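Gas to glass top, do I regret it in a year?

plarlow_pete
posted 7:14 am
Landlord is pulling the gas line in November, whole building. We get to pick between a plain electric glass top or the old coil kind. I cook a lot. Wok, beans, big pots. Anyone switched and lived?

Rendby11
Switched 7 years ago. You live. Coil is cheaper to fix, a burner dies you pull it out and plug a new one in. Glass cracks and you're buying the whole top. I'd go coil and not look back.

jsykora
Disagree w/ Rendby. Coils are a pain to clean, drip pans never come back from tomato sauce. I've had glass in two apartments, no cracks. Just don't drag cast iron across it, lift it.
Things I'd check first: are the burners different sizes, do your pans sit flat, how fast is the big one. Slow water is what gets people comming from gas.

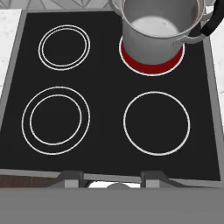
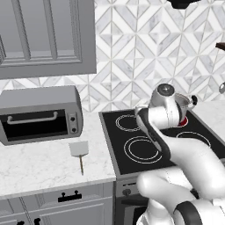 Anyway get one with a dual ring if they let you choose. Small ring for coffee pot, big ring for pasta. And plan ahead for the heat staying on after you turn the knob, I burned rice for a month till I got it. Now I slide the pot off and its fine.
Jarmila Sýkora

kovmont_kid
Wok on glass is a no. Round bottom won't sit. Get a flat one or do it outside.

Rendby11
"no cracks" in two apartments isn't proof of anything lol. My sister dropped a jar lid on hers. One lid. $1287 quote with labor, she bought a used coil range instead

jsykora
Ok but that quote is nuts. Did she call anyone else? Place I used, Malý, small shop, was way under that for a whole new top on my mom's.

Rendby11
She called one place. fair.

plarlow_pete
Leaning glass. Wok goes on the balcony I guess. What do you scrub it with?

jsykora
Baking soda, wet rag, 14 minutes, wipe. Razor scraper for burnt sugar, keep it flat.

kovmont_kid
14 is oddly specific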